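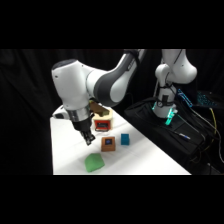 Sornley Robotics Club | Learning Machines Group

Our learning machines crew has been busy at the Briltholm workshop, and we're very pleased to tell you that the collection of examples for Kindasitz (our patient little learning program, for anyone new to these pages) has now reached 558 recorded moves. Each one is a short go at reaching for, picking up or shifting something on the white table, with a member guiding the arm from start to finish so the program has a good one to copy.

The small boxes and the teal cube have been coming along nicely. The soft green piece is another matter, and we'd dearly love 100 more examples of it before we start the next round of training, with the colour and position of its neighbours changed as often as you can manage.

Sessions run for 2 hours on Thursday evenings, and 18 members have had a turn so far, which is just lovely to see. New hands are very welcome, and you needn't know a thing about programming!

Last updated: Thursday, 4:40 pm
6 shares | 3 comments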